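Handbuch der Briefgruppe Flisska
Abschnitt 4: Post an Gefangene schreiben und verwalten
Stand: Februar 2018

Dieser Abschnitt richtet sich an alle, die neu in der Gruppe sind und ihre erste Brieffreundschaft übernehmen. Die Einrichtung des Postfachs und die Vergabe der Kürzel sind in Abschnitt 3 erklärt.

Vor dem ersten Brief

1. Bei Glykeria Karamanlidis ein Kürzel beantragen. Ohne Kürzel kann eingehende Post nicht zugeordnet werden.

2. In der Adressliste nachsehen, ob die Person bereits Post von uns bekommt. Doppelte Kontakte sind möglich, müssen aber abgesprochen werden.

3. Das Merkblatt der jeweiligen Anstalt lesen. Die Regeln unterscheiden sich erheblich und ändern sich manchmal kurzfristig. Was in einer Anstalt durchgeht, kommt aus der nächsten mit einem Stempel zurück.

4. Als Absender immer Postfach 1344 angeben, niemals die Privatadresse. Das gilt auch für Postkarten.

Achtung: Bei Untersuchungshaft wird die Post in der Regel mitgelesen. Nichts über das laufende Verfahren schreiben, keine Fragen zum Tatvorwurf stellen, keine Namen von Dritten nennen.

Den Brief schreiben

5. Auf weißem oder liniertem Papier schreiben, mit Kugelschreiber in Blau oder Schwarz. Filzstift, Aufkleber, Glitzer und Parfüm führen häufig zur Rücksendung.

6. Jede Seite oben rechts nummerieren und das Datum eintragen. So merkt die Empfängerin oder der Empfänger, ob ein Blatt fehlt.

7. Im ersten Brief kurz erklären, wer wir sind und woher wir die Adresse haben. Keine Zusagen machen, die die Gruppe nicht halten kann, vor allem nicht zu Geld, Anwälten oder Wohnungen.

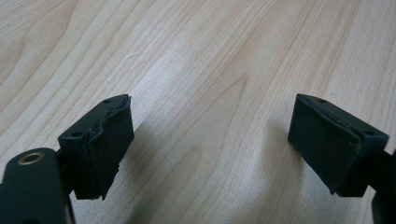 8. Rückporto nur beilegen, wenn das Merkblatt es erlaubt. Die Zahl der Marken im Brief vermerken, zum Beispiel am Ende unter der Unterschrift.

9. Den Brief vor dem Zukleben kopieren oder einscannen. Die Kopie kommt in die Mappe mit dem eigenen Kürzel.

Hinweis: Bücher und Zeitschriften nie mit dem Brief zusammen verschicken. Sie laufen über Kátia Caldeira und brauchen meistens eine Genehmigung der Anstalt.

Eintrag im Postbuch

10. Ausgehende Post am selben Tag eintragen: laufende Nummer, Kürzel, Anstalt, Beilagen. Das aktuelle Postbuch beginnt mit Nummer 268.

11. Eingehende Post wird von Jeferson Pacheco aus dem Postfach geholt und ungeöffnet in die Fächer gelegt. Bitte keine fremden Briefe öffnen, auch nicht auf Zuruf.

12. Kommt ein Brief zurück, den Umschlag aufheben und den Grund im Postbuch notieren. Attila Gál sammelt die Rücksendungen und legt bei Bedarf Beschwerde ein.

Achtung: Beschwerden nie ohne Zustimmung der betroffenen Person einreichen. Sie muss mit den Folgen leben, wir nicht.

Pausen und Übergabe

13. Wer länger nicht schreiben kann, teilt das der Person vorher mit und trägt die Pause in die Adressliste ein.

14. Bei einer Übergabe schreiben die alte und die neue Kontaktperson einen gemeinsamen Brief. Die Mappe wird erst weitergegeben, wenn die inhaftierte Person einverstanden ist.

Portokosten werden gegen Beleg erstattet, solange die Portokasse reicht. Sie wird auf 200 Euro aufgefüllt. Belege bitte mit Kürzel an Jucélia Guimarães geben.

Weiter mit Abschnitt 5: Besuche anmelden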